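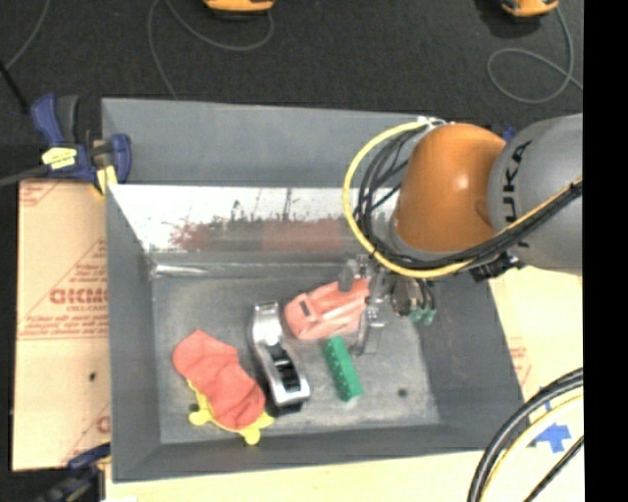 The Ivwood Bin Kit is a mounting and cable set for a used industrial arm working out of one open metal bin on a bench top. It was drawn up by Soledad Itturra's build group at the Rarkirano shared workshop and is sold as parts, without arm, gripper or controller. The bin is not bolted down. Bar clamps on the rim hold it at the left side, as on the bench with the KUKA arm, and come off by hand when the bin has to be swapped. Cables run outside the arm in a wide loop past the orange joint, with enough slack for the gripper to reach the floor of the bin.

Mixed loads are the intended use: a toy car, a studded block and a piece of soft fabric can share the bin. Bare metal walls throw reflections, and users with a depth camera may want to coat the inside with matte paint.

In the kit
Bar clamps: 2
Cable ties, reusable: 40
Rim pads, rubber: 6
Drilling template, paper
Wiring notes, revised Jul 22, 2018

Not included
Bin, gripper, air supply, emergency stop

Price: $57, plus shipping. Orders go through Wumance. Replacement rim pads are sold separately – state the rim thickness when ordering. Kits ordered before June used a shorter tie, and the two lengths should not be mixed on one loop.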